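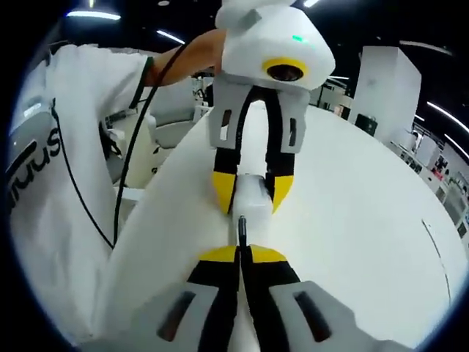

Slide 1. Two hand-held grippers, tip to tip, with one small part between them.

Okay, hi everybody, thanks for coming back from coffee. Let this slide sit for a second while people find seats. Say name, say Trakley, say I run the collection floor and I do not write the training code, so please save the model questions for Despina Bratu, who has the slot after me and is much better at them.

My talk is about house rules for handing things over. Person to person, tool to tool. Sounds tiny! It took us most of a spring to write down, and the sheet is still only one page long.

Point at the slide. The upper gripper has the part, the thin black rod is pointing down at the seam between the lower fingers. Yellow tips facing yellow tips. I like starting here because everything I want to argue about is in that little gap.

(Pause. Drink water. I always forget.)

Slide 2. Why have rules at all

Tell the Filtitz story. We had two groups recording the same handover task, one at our place and one at Filtitz, and when we put the recordings side by side they looked like two different jobs. One group let go as soon as the other side touched. The other group held on and did a kind of tug. Both fine on their own, a mess together. We had 1,033 recordings and ended up setting aside a whole lot of them, and I was the one who had to say so in the meeting. Not my favorite afternoon.

So: rules before recordings. If you only write one thing down today, write that.

Slide 3. The sheet

Read these out, don't rush, people like to take photos of this one.

Giver holds still. Receiver does the moving. If you both move you'll chase each other all over the place.

Receiver closes fully, then says "mine." Giver opens only after hearing it. Yes, out loud. Yes, it feels silly for the first morning.

Lenses stay clear. No sleeves, no hair, no cable hanging across the front. Check where your cable runs before you lift the gripper, and check again after you swap hands.

Anything long and thin gets offered with the thin end toward the receiver, unless it's sharp. Sharp things never go tip to tip, they go down on the table and get picked up again.

Drop it? Leave it. Stop, say "drop," finish the recording and mark it. Don't dive for it. (Mention Sorin Vlad and the table corner only if the room seems friendly. He's given permission.)

Slide 4. What we got wrong in version one

Version one had 16 rules. Way too many. People were reading the sheet with a gripper in one hand, and that's no way to work. We cut it to 9, and then the folks at Tudose tried it and sent it back with three crossed out, so now we have 6: the five I just read, plus the one about breaks, which is on the next slide.

Also, I had a rule about exact finger angle. Gone. It made everybody stiff and slow, and what we wanted was the way people naturally pass things, just with a clean moment where the grip changes over.

Slide 5. Breaks and arms

Holding a tool up at shoulder height is tiring, and I don't care how fit you are. Our limit is up to 20 minutes in the raised position, then swap roles or sit down. The giver usually gets tired first and won't mention it. You'll see it in the recordings before you hear about it, the tips start to wander.

Ask the room: who has a written limit for this? Wait for hands. Whatever the answer, say please get one, and please let the person holding the tool call it early with no questions asked.

Slide 6. Checking that the rules get followed

We do a short review at 4 p.m., while people still remember what they did. One person who was giving, one who was receiving, a handful of recordings picked at random. We only look at the changeover. Did the receiver close first, was there a "mine," could you see the part the whole way through. If something looks off, we talk about the rule before we talk about the person. Sometimes the rule's the problem (see finger angle, ugh).

The team on the Uvava project keeps a running list of cases where the sheet didn't help, things like floppy parts or parts too small to share. I stole the idea in June and it's the most useful file I have. Offer to send ours to anyone who wants it.

Slide 7. Things I still don't know

Left-handed pairs. Do we mirror everything or leave it alone?

Gloves. Somebody will ask. We haven't tried it properly, so just say that.

Whether "mine" should be a word at all, or a tap. Despina wants a tap. I want the word. Let her make her case, she'll do it anyway!

Questions. If there's time, bring up two people and do one handover live, slowly, with the sheet on the screen. Spare parts are in the side pocket of my bag.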